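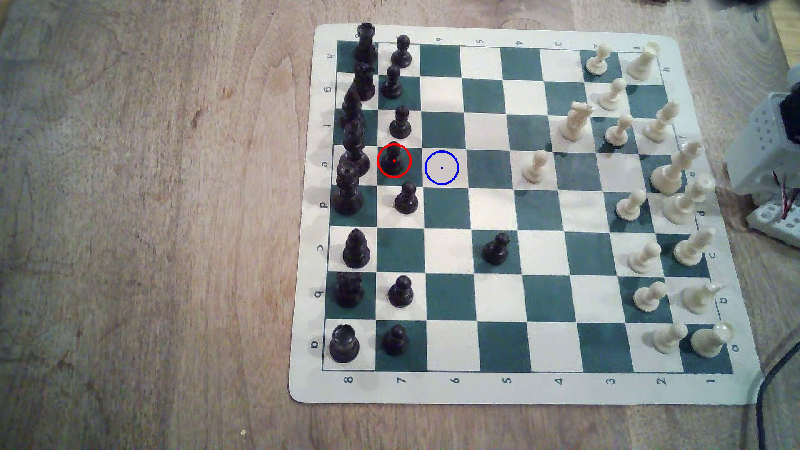 I got to Gotik at ten on a Wednesday night, and I had to wait for a table. In Drulten! I grew up here, and back then the only thing open at that hour was the gas station.

The owner asked me to leave her name out ("everyone knows who I am anyway"), so I'll just say she used to do night shifts at the Adebisi warehouse and she makes a very good hot chocolate.

"I'd get off work at eleven, totally awake, and there was nowhere to sit," she told me. "Bars, sure. But I don't drink, and I didn't want to shout at people. I wanted soup."

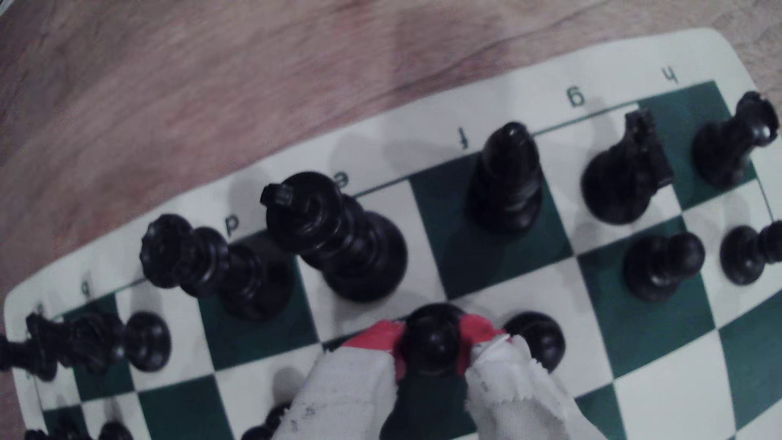
By Carla Westering, Neighborhoods Writer

So she opened a place with soup. That was three years ago, in the old Fotton shoe store, and the shelves along the back wall still have the sizes painted on them. It seats up to 25 if people are friendly about elbows. There's no music after nine, and you can stay as long as you like on one cup of tea – I asked her twice how that pays the rent.

"Slowly," she said. "The soup pays the rent. The tea is just manners."

The games came later. A customer left a deck of cards behind and she put it by the register, and then other people started bringing in stuff they didn't play at home anymore. Chess is the big one now. "I don't even play," she said. "I know how the horse moves. But I like how it sounds when they're playing, all those little clicks. You get a nurse and a high school kid who'd never say hi on the street, and they're at it for an hour."

What about losing sleep, I wanted to know (my own bedtime is embarrassing). She laughed at me. She gets up at noon, walks the dog, starts the onions by three. Her water heater died in April and the new one cost $833, so the second stove she's been wanting is on hold.

I had the lentil, with extra bread, and got home after midnight.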